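Posau 楼计算机教室与设备维修间电气及消防安全检查表(附检查意见)
适用范围:一层至三层,含维修间、配电间、资料室

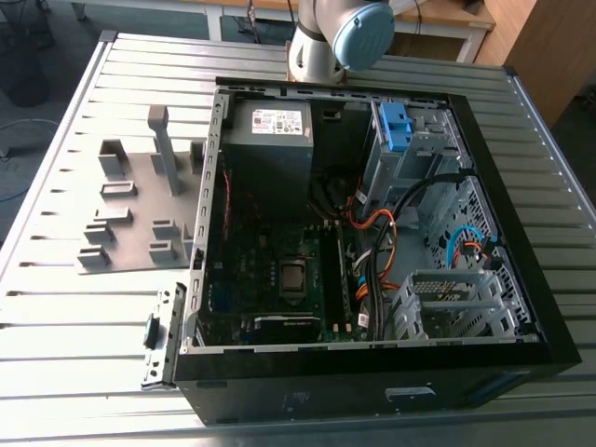 检查依据为楼内现行的用电管理规定和上一轮检查留下的整改清单。各项结论分为“符合”“基本符合”“不符合”“不适用”四档。“基本符合”指存在缺陷但不影响当日使用,须在下一轮检查前处理完毕;“不符合”指须立即停用或隔离,处理后由检查人复核签字。意见栏只记录现场所见和测量值,责任划分另行处理。

检查人:Védís Hafstein(电气)、Mitiku Woldegiorgis(消防与通道)
陪同:Yeshi Mersha(楼层管理)
检查日:星期日,全楼停课

一、配电间与楼层配电箱

1.1 配电间门锁完好,钥匙登记本在位
结论:符合
意见:登记本最近一页有一次借出未填归还时间,钥匙本身在柜内。已请 Yeshi Mersha 补记。

1.2 配电间内无杂物堆放,地面干燥
结论:不符合
意见:门后靠墙放有折叠桌和成捆的旧网线,占用配电柜前操作空间。当场移出。配电柜前地面的黄色界线已磨损,需重新划线,界线内任何时候不得放物,临时存放也不例外。

1.3 各回路标识与图纸一致
结论:基本符合
意见:二层箱内照明回路与走廊插座回路的标签对调。断开核对后确认图纸正确,标签贴错。已用临时标签覆盖,正式标签待打印。三层箱内有一个备用开关无标签,下口未接线。

1.4 剩余电流动作保护装置试验按钮动作正常
结论:基本符合
意见:一层、三层逐路试验,全部动作。二层走廊插座回路第一次按下未动作,第二次动作。按规定视为不可靠,已列入更换。更换前该回路停用,清洁用电改接一层。

1.5 接线端子无过热痕迹
结论:符合
意见:外观检查无变色、无异味。停课日负荷低,红外测温结果参考价值有限,本轮不填温度值,待上课日满负荷时补测。

1.6 接地连续性
结论:符合
意见:配电间总接地端子螺栓有轻微锈迹,打磨后复紧,测量值在允许范围内。

1.7 箱门与箱体之间的跨接线
结论:基本符合
意见:三层箱门跨接线完整,但压接端头有两股断丝。随标签更换一并处理。

二、教室插座与线路

2.1 固定插座面板无裂纹、无松动
结论:基本符合
意见:211 教室后墙靠窗侧一只插座面板下沿开裂,未露出带电部分。已断开并贴停用标志。同一面墙的其他面板紧固螺钉普遍偏松,逐个复紧。开裂的原因应是课桌后移时桌沿顶住插头,建议在后排地面加限位条。上一轮意见中已提过限位条,未见落实。

2.2 延长线及插线板使用
结论:不符合
意见:211 教室讲台下有两只插线板串接,末端接投影设备和充电器。已拆除其中一只。串接在上一轮检查中同样出现在该教室,位置相同。单纯收走插线板没有效果,讲台处固定插座数量不足,应增设。
另:资料室有一只插线板无接地极,收缴。

2.3 电缆过道保护
结论:基本符合
意见:一层东侧教室过道线槽盖板缺一段,电缆外露,绝缘未见损伤。临时以胶带固定,胶带不作为整改完成的依据。

2.4 移动设备电源线
结论:符合
意见:抽查各教室的显示器、主机和打印机电源线,插头无烧蚀,线体无压痕。209 教室一台显示器电源线绕在桌腿上,已松开理顺。

2.5 电源线检验标签在有效期内
结论:基本符合
意见:新购的一批电源线没有检验标签。采购时附有出厂合格证,但合格证不能代替入库检验。标签由 Fuad Mamo 负责补贴,完成后通知检查人抽查。

三、维修间

3.1 工作台与接地
结论:符合
意见:金属台面须与接地端子连接,连接线不得兼作防静电腕带接点。现场测量合格。腕带测试仪电池电量低,已更换。

3.2 设备开盖前断电
结论:符合
意见:抽查维修记录,开盖工单均有断电时间和签名。须再次提醒:断电指拔下电源线,关闭电源背面的开关不算断电。拔线后按一次开机键,再等待规定时间方可拆卸。

3.3 电源单元内部维修
结论:符合
意见:规定禁止在本楼打开电源单元外壳。废品箱内的电源单元外壳均完整,封签未破坏。故障件整件更换,旧件按电子废弃物登记。

3.4 拆下的侧板、螺钉及支架存放
结论:基本符合
意见:侧板竖放于货架底层,边缘朝外,高度在小腿位置,有划伤风险。要求改为边缘朝内或加边条。螺钉盒分类清楚。

3.5 烙铁与热风设备
结论:基本符合
意见:烙铁架稳固,海绵盒在位。热风枪支架底部橡胶脚脱落一只,放置时向一侧倾斜。支架修好前热风枪不得使用,已收入柜内。台面上的焊锡残渣须每日清理,清理后洗手,维修间内不得饮食。窗台上有一只杯子,已请使用人带走。

3.6 排烟装置
结论:不符合
意见:吸烟罩风量明显不足,纸片贴在进风口不能吸住。滤芯更换记录中断。滤芯型号与库存不符,库存滤芯装入后四周漏风。须按铭牌型号重新订购,已转 Lensa Negash 办理,供货方为 Dumitrescu。到货前禁止焊接作业。

3.7 电池存放
结论:基本符合
意见:纽扣电池与废旧笔记本电池同放一柜,柜内有隔板但无标识。鼓包电池应单独放入带盖金属容器并及时移交,不得在柜内过夜。本次检查未见鼓包电池。柜门内侧张贴的处置流程为旧版,联系电话已停用。

3.8 清洗剂与酒精
结论:符合
意见:容器有标签,瓶盖拧紧,存量不超过当周用量。安全数据单文件夹在位,其中一份为外文,需补中文版。

3.9 压缩空气
结论:基本符合
意见:软管接头处有轻微漏气声,肥皂水检查可见气泡。更换密封圈后复测无泄漏。除尘作业应佩戴护目镜,镜片划痕较多的两副予以报废。用压缩空气吹风扇时须先固定扇叶。

四、消防设施

4.1 灭火器类型与位置
结论:基本符合
意见:维修间及配电间配二氧化碳灭火器,走廊配干粉灭火器,类型正确。二层走廊西端灭火器被展示板遮挡,移开展示板后可见。展示板应固定在对面墙上,请楼层管理确认。

4.2 灭火器压力、铅封、称重
结论:基本符合
意见:干粉灭火器压力指针均在绿区。二氧化碳灭火器无压力表,须称重。维修间一具的称重记录缺最近一次,现场称重合格并补记。部分使用人把“没有压力表”理解为“不用检查”,培训时应讲清楚。

4.3 烟感探测器
结论:符合
意见:按区抽测,主机均收到报警信号。三层一只探测器保护罩未取下,应为上次粉刷后遗留,取下后测试正常。粉刷施工的收尾单上应增加此项。

4.4 手动报警按钮
结论:符合
意见:面板完好,复位钥匙在值班台。

4.5 防火门
结论:不符合
意见:二层楼梯间防火门被木楔固定在开启位置。木楔已没收。闭门器阻尼过紧,推门费力,是使用人用木楔的直接原因。调整后自任意角度可自行关闭并上锁。一层防火门下部密封条脱落 39 厘米,须更换整条,不接受拼接。

4.6 应急照明
结论:基本符合
意见:切断正常照明后计时 60 分钟。一层、三层全部保持点亮。二层楼梯转角一盏中途熄灭,电池老化。该位置无自然采光,更换列为优先。

4.7 疏散指示标志
结论:基本符合
意见:三层一处箭头指向已封闭的旧出口。已用不透明膜遮盖,正确方向的标志由 Vunville 仓库调拨。

五、通道与疏散

5.1 走廊净宽
结论:基本符合
意见:三层走廊停放推车一辆,车轮未锁。推车应存放于维修间旁的凹室。走廊中不设“临时停放区”。

5.2 出口门开启方向及门锁
结论:符合
意见:各出口门向外开启,推杆动作顺畅。

5.3 室外集合点
结论:符合
意见:标牌清晰。地面有积叶,雨后湿滑,建议列入清扫范围。

5.4 疏散图
结论:基本符合
意见:二层疏散图上 211 教室的门画在南侧,实际在东侧。图由 Tamovus 制作,需退回修改并重新印制。其他楼层的图与现场相符。

5.5 行动不便人员的协助安排
结论:基本符合
意见:名单和协助人安排有书面记录,但协助人中有一位已调离,未替补。疏散椅放置在三层楼梯口,罩布完好,现场展开一次,锁扣正常。

六、记录与培训

6.1 上一轮整改项关闭情况
结论:不符合
意见:讲台插座增设、后排限位条、展示板移位三项未关闭。未关闭项应注明原因及新的期限,现有记录只写“处理中”。自本轮起,“处理中”不作为有效状态。

6.2 新进人员用电安全培训
结论:符合
意见:签到表与人员名册一致。培训内容缺少二氧化碳灭火器的使用限制,例如狭小房间内喷射后须立即撤离,喷筒金属部分不可手握。补入教材。

6.3 疏散演练
结论:基本符合
意见:演练记录有集合时间,无清点结果。清点由谁负责、向谁报告,应写入演练方案。下一次演练定在 4 月,由 Mitiku Woldegiorgis 主持。

6.4 事故与未遂事件登记
结论:基本符合
意见:登记本中有插头发热一条,描述为“有点烫”,未写设备编号、插座位置、连接时长,无法追查。登记应至少包括以上三项。鼓励登记未遂事件,登记本身不追究登记人。

七、须停用或限制使用的项目汇总

二层走廊插座回路:保护装置更换并复测前停用。
211 教室后墙靠窗侧插座:面板更换前停用。
维修间焊接作业:吸烟罩滤芯到货、风量复测合格前禁止。
维修间热风枪:支架修复前停用。

停用标志只能由检查人或其书面指定的人员取下。标志脱落视同仍在停用,发现脱落者应通知楼层管理重新张贴。

八、陪同人意见

Yeshi Mersha:防火门调整后,清洁推车通过时仍需一人扶门。申请加装与火灾报警联动的电磁门吸,在批准前清洁安排两人一组。讲台插座的报价已取得,等待审批。对 5.1 有不同看法:凹室目前放有待报废桌椅,推车无处可放,应先清运桌椅。

检查人答复:电磁门吸可行,须由消防主机供应商出具联动方案,不接受独立开关控制。凹室清运列为前置项,5.1 期限顺延至清运完成。

九、复核

“不符合”各项由原检查人复核,“基本符合”各项可由楼层管理自查后附照片提交。照片应能看清部件及所在位置,只拍局部特写的一律退回。测量类项目须附仪表编号和校准有效期。

1.5 端子测温、3.6 风量复测两项不接受照片。

签字:Védís Hafstein
签字:Mitiku Woldegiorgis
陪同签字:Yeshi Mersha(对 5.1 保留意见)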